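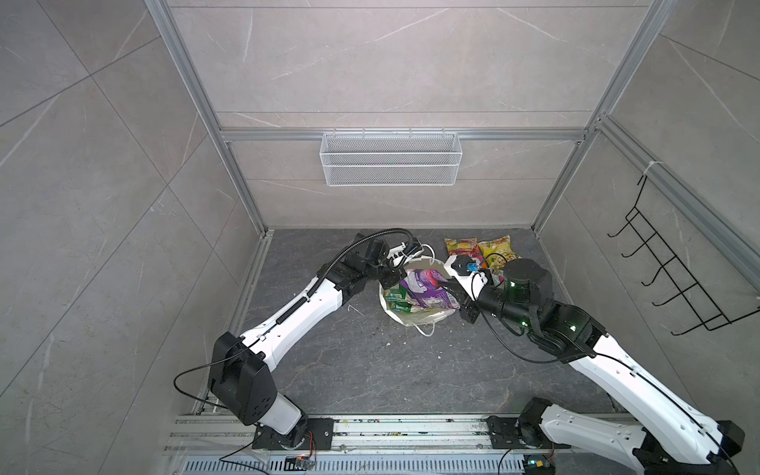 Figure 4. Snack packaging and a white plastic shopping bag on the floor. The wire-mesh basket and the five-hook rack are both empty.

4.2 Does hanging storage draw things off the floor?

The claim that open storage on a wall will pull small goods up off the floor has been repeated so often that it is rarely tested. In the Salska guidelines it appears as a settled matter: put a basket in plain sight, within easy reach, and people will use it. Malik goes further and treats the number of hooks and baskets in a room as a fair stand-in for how tidy the room will be. We began this study expecting to find at least a weak version of that effect. We are less sure now that there is one, and for snack foods we doubt it.

Our records cover 2,414 placements of household goods in 19 homes in Plovonthorpe. A placement was logged each time an item was set down and left. Of these, 329 involved packaged snacks, meaning chips, candy and similar goods in sealed plastic. Two coders, Xiaoyan Wan and Araba Kwofie, worked through the snack placements separately, using the Stimow categories for surface, container and wall fixture. Where they disagreed the item was discussed and, if still unclear, dropped from the comparison.

The layout in Figure 4 shows why counting fixtures tells us so little. A long white mesh basket hangs from the crossbar at the back, and there is a black rack with five hooks on the right wall. By Malik's measure this is a well-equipped space. The basket holds nothing and neither does the rack, while the snack goods are on the floor together. A survey that asked only what storage was present would have scored it highly, and we suspect that several published surveys contain a good many cases like it.

It would be easy to make too much of this. A figure catches one moment, and it cannot tell us whether the basket had been full an hour earlier or would be full an hour later. We do not offer it as evidence of a habit. It does show that the presence of a fixture and the use of a fixture are two separate facts, and the earlier work often reports the first as if it were the second.

4.3 The shopping bag as a container

A second difficulty is the shopping bag itself. The Stimow scheme allows an item to be "stored" or "unstored," and a shopping bag is counted as storage if anything is inside it. This seems to us too generous. A thin plastic bag set down on a floor may be a container, a thing waiting to be put away, or plain trash, and the coder has no sound way of choosing among these from its looks alone. Wan and Kwofie disagreed more often over shopping bags than over anything else in the snack set. In seven homes the argument could not be settled at all, and those homes are left out of the bag totals.

Part of the trouble is physical. A stiff box with nothing in it keeps its shape. A plastic bag does not, and once it is on its side the opening may face any direction. Goods lying against the outside can look, from across a room, as though they have slid out of it. Our coders were told to make no guess about where an item had come from. They recorded only whether it was inside the bag, touching it, or apart from it – three labels that leave out a good deal but can at least be checked by someone else.

We also question the idea that people sort snack goods by type once a container is on hand. Salska describes a "natural" split between large, light packs and small, heavy ones, with the large packs going in first. We found no clear order in our own logs. Large packs did go in first in some homes, but these were often the homes where the large pack happened to be nearest the bag. Distance was never held constant in the Salska trials, as far as we can tell from the report, and until somebody does that the split should be treated as a guess.

4.4 Printing, color and the problem of the easy item

Most studies of sorting at home use plain test objects, such as blocks or blank cartons. Real snack packaging is another matter. It is shiny, it wrinkles, and nearly every part of it is printed. A coder working from a close view has a great deal to go on, and this may flatter the results. When we report that the two coders agreed on what an item was in around nine cases out of ten, the reader should ask how much of that agreement came from the brand names.

Take three items that sit close together in our material. One is a white carrier bag on its side, with orange flowers and the words LIVE LIFE in green. The next is a bright yellow snack bag with chip-like shapes printed on it and a crimped top seal. The last is a small orange packet marked FOX'S and FRUITS, with OVAL CANDY in small type. No coder is likely to mix these up. They differ in color and in printing, and two of the three come close to telling the coder what they are. Had all three been plain white plastic, we think the agreement figure would have been a good deal lower – and that is the figure that would matter for a scheme meant to be used on any goods in any home.

There is a further point about the carrier bag. Its artwork is as busy as that on the food packs, with a panel of green foliage and a small tan house as well as the flowers. Schemes that separate "container" from "contents" by eye depend on the container being the dull one. That was a fair bet when carrier bags were mostly blank. We see no reason to rely on it now, and we would ask anyone reusing the Stimow categories to say plainly how they told the two apart.

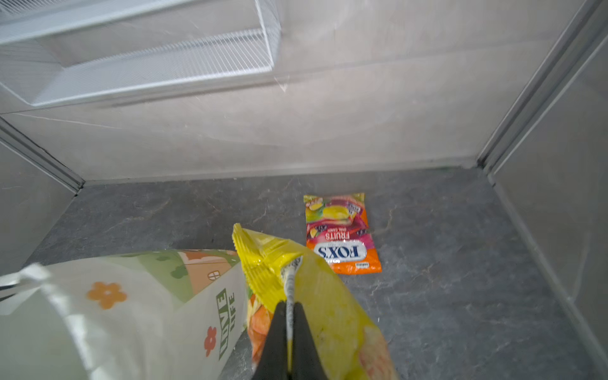
4.5 Limits of the comparison

The homes were all in one town and all had agreed to be studied, so they may be tidier than most, or more eager to seem so. We logged where items were left and did not ask people why. The comparison with Malik is also uneven: that work counted fixtures per room, while ours counted placements, and no simple conversion between the two exists. Kwofie has since recoded a share of the snack placements with the bag category removed. The gap between homes with many wall fixtures and homes with few became smaller when she did this, but it did not close, and we have no good account of what remains.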